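Riltel Everyday Table
Sowerby range

Item 468
Seats 4
Finish: matte, plain color
Made in Fleltville
Ships flat in two boxes

Overview

The Everyday Table is the smallest four-seat table in the Sowerby range. It is meant for kitchens, break rooms and small dining areas where the table gets used several times a day and wiped down just as often. The top is one piece with no center seam and no leaf. The legs bolt on from underneath and can be taken off again if you need to get the table through a narrow door.

Riltel has made tables in Fleltville since 1971. The Sowerby range replaced our older Durau tables, and the leg brackets are the same on both. If you own a Durau table and only the top is worn, you can order the Sowerby top on its own and keep your legs.
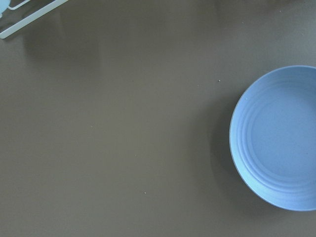 3 min read

Choosing a finish

All Sowerby tops come in a matte finish. Matte hides fingerprints and small scuffs better than gloss and gives less glare under a ceiling light. It can still look a little brighter where light falls across it from a window or lamp. Very dark colors show crumbs and dust, and very pale ones show coffee. The middle shades are the easiest to live with, and they go with most dishes, plain or colored.

Colors on a screen are never exact. We send up to two sample chips free of charge. Put the chip flat in the room where the table will stand and look at it in the morning and again at night with the lights on.

Size and fit

Leave enough room behind each chair for a person to sit down and get up without hitting the wall. Mark the outline of the table on the floor with tape before you order, then set your own chairs around it. Chairs with arms may not slide all the way under. Check the height of the arms against the drawing on the spec sheet, which you can download from the Support tab.

Assembly

One person can bolt on the legs, but turning the table over takes two. Lay the top face down on a blanket or on the flattened box. Start all the bolts by hand before tightening any of them. The hex key is in the small bag taped inside the second box. Each foot has a leveler that turns by hand. Go over the bolts once more after the first month of use.

Care

Wipe with a soft damp cloth and a drop of dish soap, then dry. Do not use scouring powder, steel wool or wax. Wax builds up on a matte surface and leaves shiny patches that are hard to get off. Use a trivet under pots and baking dishes – a folded towel is not enough for anything straight from the oven. Regular dinner plates and bowls can go directly on the top.

Weight limit

The table is rated for an evenly spread load of 500 pounds. Do not stand on it, and lift it by the frame when moving it. Dragging the table can loosen the leg bolts.

Parts and returns

Levelers, bolts and brackets are kept in stock and can be ordered one at a time. Have the item number ready. Unused tables can be returned in the original boxes. Tops ordered without legs are cut after the order comes in and cannot be returned unless they arrive damaged.

Related items

Sowerby bench
Sowerby top only, fits Durau legs
Leveler set
Finish sample chips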